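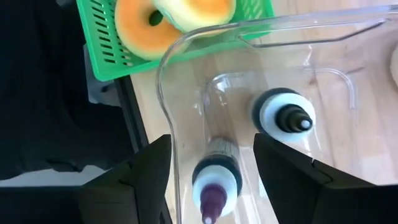 A reader in Skakcombe wrote after the last update that squeeze bottles should never be stored upright, that the contents pull away from the nozzle, and that the whole condiment station ought to be inverted. The point is noted. Upright storage has been retained at this site for the reasons set out under the entries below.

Condiment and sauce storage, Kelberg kitchen
Gallery page, revised Wednesday, February 26, 2025

The Kelberg kitchen was reorganised in November. Loose bottles were moved off the shelves and into carry bins, so that a full set can be lifted to the bench and returned in one trip. The notes below cover the bottle bin only. Dry goods and spices are on the Wakovine page.

Bin
Clear plastic, curved rim, notched cutout for carrying. Two squeeze bottles standing inside. Clear stock was preferred to coloured because residue on the base shows up before it sets. The bin is emptied, washed in warm water with a mild detergent and air dried. Abrasive pads are not used; they haze the plastic.

Nozzles
The upper bottle of the pair has a black conical nozzle with stepped ridges, a small white tip and a white collar inside a dark outer ring. Conical nozzles clog at the narrow end first. Soak the nozzle separately from the bottle and clear it from the inside with a fine brush. Do not trim the end to improve flow, as the cut edge dribbles.

Upright or inverted
Inverted storage gives faster delivery with thick sauces. With thin dressings and oils it leaks at the collar, and the bin has to be washed after every service. The Smadi rack, trialled for inverted bottles, measured 237 mm high and would not clear the lower shelf. It has been returned.

Capacity and labelling
Fill to 50 mm below the shoulder. A bottle filled to the neck discharges when it is picked up by the body. Labels go on the side of the bottle, with contents and fill date, and are replaced at each refill. Replacement nozzles are kept in drawer 2 under stock code 559.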